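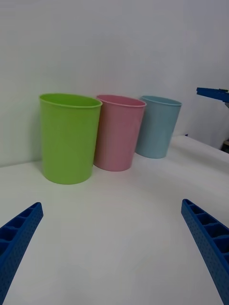 # Delivery Without Giving Away the Store

Speaker notes, afternoon session, regional independent restaurant meetup. Give it 28 minutes if they let me start on time, and leave the rest for talk.

## Opening (slow down, let people find seats)

Good afternoon, everybody, and thank you for coming back after lunch, because I know how good that lunch was and I know some of you went back for seconds (I saw you, and I was right behind you in line). My family runs Culham, a soup and sandwich place, and a few years ago we opened a second kitchen on the other side of town called Proltitz, which does dumplings and noodles and keeps much later hours than I do.

I want to talk about taking some of our delivery orders back from the apps. Please don't hear that as a speech against the apps. We still use one of them, and it brings us people who'd never have found our door. What I'm after today is the regulars, the folks who already love you and are ordering through somebody else out of habit.

*(Ask for hands: who pays commission on customers they know by first name? Wait. Let them look at each other.)*

## How we got into it

Tell the story of the January statement. I was sitting at the back booth with the monthly printout and a highlighter, and I started marking every order from a street I could see from our front window. I ran out of highlighter before I ran out of orders! People were paying a fee, and we were paying a commission, to move a quart of chicken soup two blocks.

So we tried our own ordering page through Urico, a small outfit that charges us a flat monthly rate. Setup was slower than I'd hoped. The menu had to be typed in twice, once because I'd used the lunch prices. Don't skip this bit, people like hearing that somebody else made a mess of it. 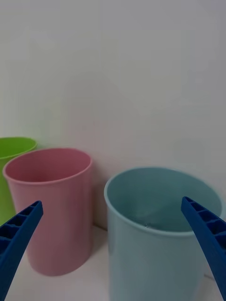

*Green, pink and blue cups on a white table.*

## The part about drivers

This is where I lose people, so go gently. You have 3 choices, more or less:

- Hire your own driver for the dinner hours and guarantee the pay
- Use a courier service by the trip and pass along a clear fee
- Push pickup hard and make it really pleasant

At Culham we do the first, from 5:00 to 8:30. At Proltitz we use a courier company called Bashir, because late night is too uneven to keep a person on the clock. Some nights it's a parade and some nights it's crickets. I'd rather pay by the trip than have a nice young driver sitting on a milk crate wondering about his life choices.

Pickup deserves more love than it gets. We cleared one shelf by the side door, put names on the bags in big letters, and told the counter staff that a pickup guest gets the same hello as a dine-in guest. It cost us next to nothing.

*(If the room looks sleepy, do the story about the two bags with the same last name. If not, save it.)*

## What it did to the numbers

Be plain here. We moved nearly 300 orders a month over to our own page by the end of the summer. Our app orders dipped and then came part of the way back, which I still can't fully explain and won't pretend to. The savings paid for the driver, with a little left over. It was a modest win and I'm very happy with it.

Remind them to count the hidden stuff: refunds, the phone ringing when a bag is late, the tablet that needs charging in the middle of a rush. When it's your own page, the complaint comes to you. I've come to like that, mostly.

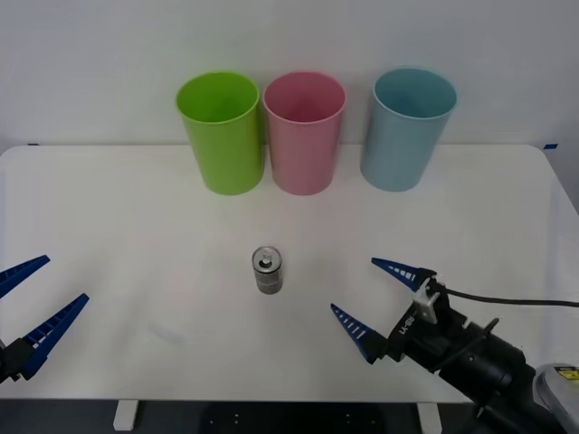

*Three cups lined up near the wall.*

## Getting customers to switch

A card in every bag, handwritten the first month, printed after that when my wrist gave out. No giant discount. We offered a free cookie on the first direct order, and the cookie did more than any coupon I ever ran.

Check your app contract before you put anything in the bag. Have somebody read the pricing section too, as the rules differ and so do the cities.

## Closing

Start small, one neighborhood or one shift. Give it 2 full months before you judge it. Then thank the organizers, thank the kitchen crew out loud, and mention the sign-up sheet by the coffee for anyone who wants my cost worksheet.

*Likely questions: tipping, alcohol delivery, insurance for drivers. On insurance, send them to their own agent and don't wing it like last time.*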